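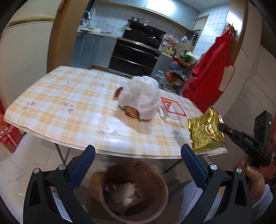 A plaid tablecloth with flowers on it, and a white plastic bag.

Does Drafting Really Make a Motorcycle Faster?

If you watch motorcycle racing on TV, you will hear the announcers talk about drafting. One bike tucks in close behind another, hangs there for a while, then swings out and zooms past. "He used the draft!" somebody shouts. It sounds like a magic trick. Should you believe it?

Partly. Let's check.

Start with air. You can't see it, but it gets in the way. Stick your hand flat out in front of you and run across the yard. You may feel a small push on your palm. Now think about a racer going 86 miles an hour. Air pushes back a lot harder at that speed, and the engine has to use much of its power just to shove through it. We call that push drag.

The first bike in line has to knock the air aside. Behind it, the air is swirly and mixed up, and some of it is moving along in the same direction as the bike. A second rider who sits in that swirly spot has less drag to fight. So that part of the story is true.

Now for the parts you should doubt.

"The front bike pulls the back bike along." People say this all the time. There is no rope. The second bike still needs its own engine to keep up. It just has an easier job. When a rider says it felt like being sucked forward, that is a feeling, and feelings at high speed are not very good measuring tools.

"Drafting always wins races." Then why would anyone ever want to be in front? Plenty of races are won by the rider who led the whole way. On a short dirt oval, there may not be enough straight track to build up speed and get around. The turns matter more. And on dirt, the rider in back gets a face full of flying grit.

"It works at any distance." No. The swirly air spreads out and calms down. Drop too far back and you are fighting the full wind by yourself again.

"My helmet makes me faster." This one comes from ads. Last December a flyer for the Pliledel helmet said it would make a rider "up to 10 percent faster." Faster than what? Faster than no helmet? Faster than a different helmet? On what bike? The flyer didn't say. When a number shows up with nothing to compare it to, you can let it walk right on by.

Senan Noonan, who coaches young riders at the Vultomden track, tried a test of his own. He had one rider do 5 laps alone and then 5 laps behind another bike. The laps behind the other bike were a little quicker. Case closed? Not so fast. The rider had also warmed up by then. Maybe she was just trying harder with someone to chase! A better test would mix up the order and use more riders. Senan agrees, and says he will do it over when the track dries out.

Try this at home

You need a fan, two empty paper cups and a table. Ask a grown-up to help with the fan.

Put one cup in front of the fan and turn up the speed until the cup slides or tips. Now put the second cup close behind the first and hold the first one still. Does the back cup move? Slide it farther back, a little at a time, and see what happens.

Do it more than once. If you get a different answer the second time, write that down too.

Words to know
Drag: the push of air against something that is moving.
Draft: the easier air behind a moving bike, car or runner.

Posted 1/30/23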